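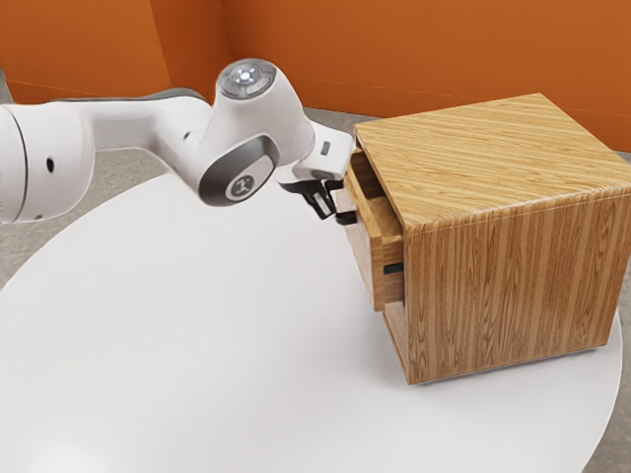

Before you start on the Rornomard front splitter, give yourself a whole afternoon and somewhere clean to lay out the parts, because the lip scratches easily and the paint is the nicest thing about it. A big round white table with a wooden cabinet sitting on it may look handsome enough, but the splitter is long and wants a good flat bench with nothing else on top, and an old blanket underneath. Chaminda Matubbar at Pathirana fitted the first set that way, and we've kept to his order ever since.

1. Park on level ground, set the handbrake and let the engine cool down.
2. Wash the lower bumper and dry it well - the little corners behind the fog lights too.
3. Hold the splitter up under the bumper and mark the center with tape.
4. Start all the screws by hand, working outward from the middle.
5. Tighten them a little at a time, going back and forth between the two sides.

**Note:** Cars with the Dimongate bumper use the longer screws from the second bag.

**Caution:** Never work under a car held up only by a jack. Use proper stands, please!

6. Drive gently for the first 20 miles, then check every screw again. Have another look at 500 miles.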